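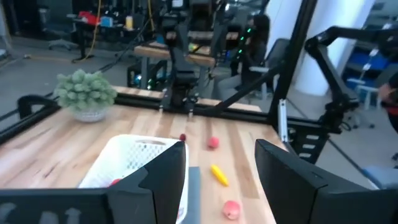
2026年6月23日
報道関係各位
株式会社ラドビー(Radby)

「遊びながら片づけが身につく」は本当か
ままごと用くだものとかごのセット「フリダイン(Flidine)」を9月に発売、商品説明から「知育」の表記を外します

株式会社ラドビーは、卓上で遊ぶままごと用のくだものと、それをしまうかごを組み合わせた「フリダイン(Flidine)」を、今年9月に発売します。発売にあたり、当社はパッケージ、店頭販促物、自社サイトの商品説明のいずれにも「知育」「お片づけ力」「自主性が育つ」といった表現を使いません。そう書けるだけの根拠が、手元にないためです。

あわせて、発売前に実施した家庭での試用調査の結果を公表します。当社にとって都合のよい数字ばかりではありませんが、集計したものはそのまま載せます。

■ なぜ「知育」と書かないのか

ままごとのくだものは昔からあるおもちゃです。りんご、バナナ、もも。子どもはこれを並べ、転がし、誰かに配り、床に落とし、飽きたらどこかへ行きます。そのあと大人がかごに戻します。この一連の流れに、近年はずいぶん立派な名前がつくようになりました。色の識別、分類の概念、手指の巧緻性、そして片づけの習慣。売り場の棚を眺めると、くだもののおもちゃを一つ買えば幼児期の課題がひととおり片づくかのような書きぶりが並んでいます。

当社も例外ではありませんでした。過去のままごと商品の外箱には「しまうところまでが遊び。自然にお片づけが身につきます」と印刷していました。この一文を誰が、何に基づいて書いたのか、今回の開発にあたって社内で調べましたが、根拠となる資料は見つかりませんでした。企画書の初稿にはなく、デザインの校正段階で入っていたことまでは分かっています。余白が空いていたから、というのが当時の担当者の記憶です。

商品企画部長のシャラダ・バンゲラは次のように述べています。

「くだものの形をしたものをかごに入れる動作を、遊びの中で子どもがすることはあります。ただ、それは入れたいから入れているのであって、夕食前に食卓を空けるためにしているわけではありません。前者を見て後者ができるようになると書くのは、売る側の願望だと思っています。そうなった子もいるでしょうが、うちの商品のおかげかどうかは分かりません」

■ 試用調査の概要

調査は、生活用品の使用実態調査を手がける株式会社ビステン(Bisten)に委託しました。費用は当社が負担しています。委託元が販売元である調査ですから、結果はその分だけ割り引いて読んでいただくのが妥当と考えます。

対象:3歳から5歳の子どもがいる36世帯
期間:各世帯92日間
方法:試作品を貸し出し、遊んだ日の終わりに保護者が専用の用紙へ記録
回収した有効な記録:544件

記録用紙の項目は、遊んだ場所、遊び終わりにくだものがどこにあったか、最終的に誰がかごに戻したか、自由記述の四つです。遊んでいた時間は尋ねていません。試しに社員の家庭で記録してみたところ、書くたびに数字がいい加減になったため、項目から落としました。

■ 結果

かごへ戻した人の記録で、いちばん多かったのは「保護者」でした。次が「子どもと保護者が一緒に」で、「子どもが一人で」はもっとも少ない結果です。期間の前半と後半を比べても、「子どもが一人で」の割合に、はっきり増えたと言えるほどの差は見られませんでした。

正直に申し上げると、社内では後半に増えると予想する声が多数でした。増えていれば、見出しは違うものになっていたかもしれません。

一方で、遊んだ場所には傾向がありました。記録の多くで、遊んだ場所は食卓または居間の低い机です。おもちゃの台所や専用の遊び台を持つ家庭でも、くだものだけは食卓に運ばれてくることがたびたびありました。自由記述には次のようなものがあります。

「本物の台所の近くでやりたがる。専用の台は物置になっている」
「食卓に出されると、こちらが夕飯の準備をするときに全部どけることになる。かごが軽いのは助かった」
「バナナだけ毎回ない。ソファの下を見る癖がついた」
「片づけは覚えませんでした。かごをかぶることは覚えました」
「兄は色で並べ、妹は一つずつ落とす。同じおもちゃとは思えない」
「戻してと言うと戻さない。お店屋さんの閉店だと言うと戻す日もある。戻さない日もある」

最後の記述については、社内で「閉店ごっこ」として使い方の冊子に載せてはどうかという案が出ました。見送っています。うまくいった日とうまくいかなかった日が同じ文に書いてあり、前半だけを切り取るのは気が引けました。

■ この調査から言えないこと

調査結果は、とかく見出しの一行だけが歩きます。次の点を先に書いておきます。

比較対象がありません。別のおもちゃで遊んだ世帯も、何も渡さなかった世帯も調べていないため、フリダインが片づけに役立つとも、妨げになるとも言えません。

記録をつけたのは保護者です。疲れた日ほど記録が抜けることは容易に想像できます。抜けた日の食卓がどうなっていたかは、当社には分かりません。

対象の世帯は募集に応じてくださった方々です。おもちゃの調査に手を挙げる家庭は、そうでない家庭よりも、おもちゃや片づけに関心が高い可能性があります。

ビステンで本調査を担当した調査員のマフズ・ブイヤンは、報告書に次の所見を添えています。

「依頼時にいただいた仮説は『遊びを重ねると自分で片づける回数が増える』でした。この設計では、仮に増えていたとしても、年齢が上がったためか、保護者が記録を意識して声をかけたためか、商品のためかを区別できません。その旨は着手前にもお伝えしています。読み取れるのは、どこで使われ、どこに転がっていたかまでです」

着手前に伝えられていたことは、事実です。当社は聞いたうえで発注しました。

■ 調査を受けて変えたところ

片づけの効果は確認できませんでしたが、使われる場所が分かったことで、仕様をいくつか見直しました。

かごを浅くしました。試作の初期には、くだものが全部隠れる深さのものを用意していました。しまった状態の見栄えはよいのですが、底にあるものを取るために子どもがかごごとひっくり返すという記録が続いたため、上から手が届く深さに改めています。ひっくり返す子がいなくなるとは考えていません。

かごの側面は穴のあいた形のままにしました。中が見えるから片づけたくなる、という説明が企画書にはありましたが、そこは根拠がないので削りました。残した理由は、水ですすいだあとに伏せておけるからです。食卓で使われる以上、ジャムや味噌汁と無縁ではいられません。

くだものの塗装を見直しました。りんごの赤は、濃いほうが写真映えするという意見と、口に入れる年齢の弟妹がいる家庭では塗膜の厚さが気になるという意見があり、後者をとりました。ももは淡い色のため汚れが目立ちます。これは直せませんでした。目立たない色のももは、ももに見えなかったためです。

ふたはつけません。試用品の一部にはふたがありましたが、返却時に本体とふたがそろっていない世帯が複数ありました。なくなるものを一つ減らした、とご理解ください。

仕切りもつけません。種類ごとに分けて入れる仕切りは、売り場での説明がしやすく、営業部門からは最後まで要望がありました。しかし試用の記録を見るかぎり、分けて戻していたのはほぼ大人です。大人の手間を増やす部品に代金をいただくのは難しいと判断しました。

■ 食卓で使うことについて

今回の調査で、当社がこれまで想定していた「子ども部屋で遊ぶ」場面は、実際の使われ方とずれていたことが分かりました。食卓は家族が食事をし、郵便物を置き、植木鉢を置き、宿題を広げる場所です。そこへくだもののおもちゃが加わります。子育て関連の記事では、定位置を決めましょうとよく勧められますが、決めた定位置のとおりに物がある食卓がどれほどあるのか、当社は疑っています。

そのため、フリダインの冊子には「定位置」の提案を載せません。載せるのは次のことだけです。

・天板の端に近いところでは、丸いくだものが転がって落ちることがあります。
・かごは取っ手のない形です。片手で縁をつかんで運ぶと傾きます。
・汚れたら、水またはぬるま湯で洗い、布でふいてください。食器洗い機には対応していません。
・本物のくだものと同じかごに入れないでください。

冊子は二つ折り一枚です。前の商品では多色刷りの冊子に「おうちの方へ」という文章を載せていましたが、試用世帯への聞き取りで、読んだと答えた方がほとんどいませんでした。

■ 小さな部品についてのご注意

対象年齢は3歳以上です。小さな子どもの口に入る大きさのものを含むため、3歳未満の子どもには与えないでください。きょうだいで年齢差のある家庭では、遊び終わったあとに卓上と床をご確認ください。片づけの習慣がつくかどうかとは別に、この確認は大人にしかできません。

かごの中に全部あるかを数えやすくするため、冊子の裏面に全種類の絵を原寸で掲載します。効果のほどは未検証です。

■ 予想されるご質問について

発表前に販売店の方々へ説明した際、いくつか同じ問いをいただきました。報道の皆さまからも寄せられると思われるため、あらかじめお答えします。

「知育と書かないこと自体が宣伝なのではないか」というご指摘がありました。その面はあります。こうして発表文を出している以上、否定はできません。ただ、効能を書いて売ることと、書かないと言って売ることのどちらがましかと問われれば、後者を選びます。

「他社の表示は誤りだという主張か」とも尋ねられました。他社がどのような資料をお持ちか、当社は存じません。当社の箱に書いてあった一文に資料がなかった、という話にとどまります。

「では、何のためのおもちゃか」という問いには、くだものの形をしたもので遊ぶためのおもちゃです、とお答えしました。売り文句としては弱いと言われましたが、代わりの文句はまだ決まっていません。

バンゲラは、表示の変更についてこう話しています。

「社内の全員が賛成したわけではありません。売上が落ちたら元に戻すのかと聞かれて、戻さないとは言い切れませんでした。ですから、戻すときにも同じようにお知らせします、とだけ約束しています」

■ 既存商品の表示について

現在流通しているままごと商品の外箱には、前述の「自然にお片づけが身につきます」の表示が残っています。回収や貼り替えは行わず、次回の印刷分から削除します。自社サイトの該当する記載は、本発表と同時に取り下げました。店頭の在庫が入れ替わるまでの間、古い箱と新しい箱が並ぶことがあります。中身に違いはありません。

■ 商品概要

商品名:フリダイン(Flidine)
内容:ままごと用くだもの(りんご、バナナ、ももほか)、かご、冊子
対象年齢:3歳以上
発売時期:今年9月
販売:全国の玩具店、生活雑貨店、自社サイト
卸販売:株式会社ゾン(Zhong)
価格:未定。決まり次第、自社サイトでお知らせします。

くだものは一つ単位でも購入できるようにします。試用期間中に行方不明になったものが多く、特にバナナは返却時に足りない世帯が目立ちました。補充用の送料は、商品の代金と別に一律200円を予定しています。ソファの下をご覧になってからのご注文をお勧めします。

■ 調査資料の提供

試用調査の集計表、記録用紙の様式、ビステンによる所見の全文を、ご希望の報道機関に提供します。自由記述は、世帯が特定されるおそれのある箇所を伏せたうえでお渡しします。引用の際は、有効な記録の件数と、比較対象のない調査であることを併せて記載くださるようお願いします。

「おもちゃで片づけは身につかないことが判明」という見出しも、当社としてはお控えいただきたい表現です。身につかないことも、この調査では確かめられていません。

■ 会社概要

社名:株式会社ラドビー(Radby)
事業内容:幼児向け玩具および子ども用生活用品の企画、製造、販売

■ 本件に関するお問い合わせ

株式会社ラドビー 広報担当
自社サイトの報道関係者用フォームよりご連絡ください。商品見本の貸し出しも同じ窓口で受け付けています。見本の返却時には、かごの中身を冊子の裏面と照らし合わせていただけますと助かります。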